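Home » Features » Small boxes, plain table

Yanling Yao packs small things for a living, and she likes to start with a clear stretch of white table. Her workshop, Ceda, teaches people to store flat, easily scratched items in shallow trays. She spent 11 years in shipping before she opened it in October.

A low tray with a rim is her first choice for anything dark and glossy. 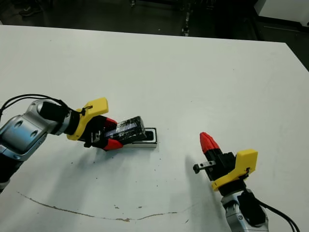 Wael Helmy disagrees about shallow trays, arguing that anything with a shiny face belongs under a lid, and that he lost two good boxes to dust before he learned it. Yao uses lids for long storage only.

Her next rule is to set the box down flat before deciding where it goes.

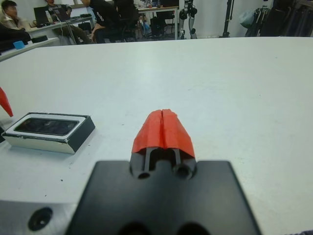

She also leaves scuffs alone. A worn rim does no harm in a drawer, and polishing takes time she would sooner spend on labels – hers are plain paper, 2 inches wide.

Foil is a different matter. It creases wherever it is touched, so she handles wrapped pieces by the edges.
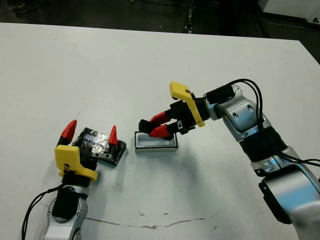
Yao replaces foil only when it tears. A class at Ceda runs to 10 people, and each goes home with one tray.
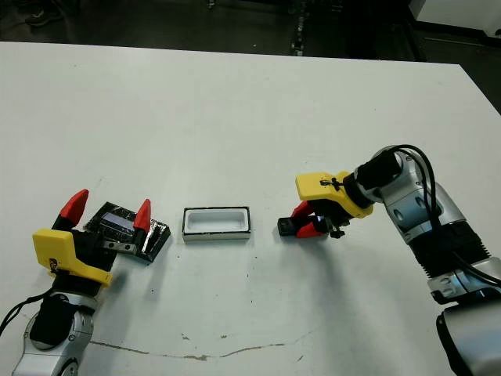
A shallow white container with a black rim, and a foil-wrapped tray.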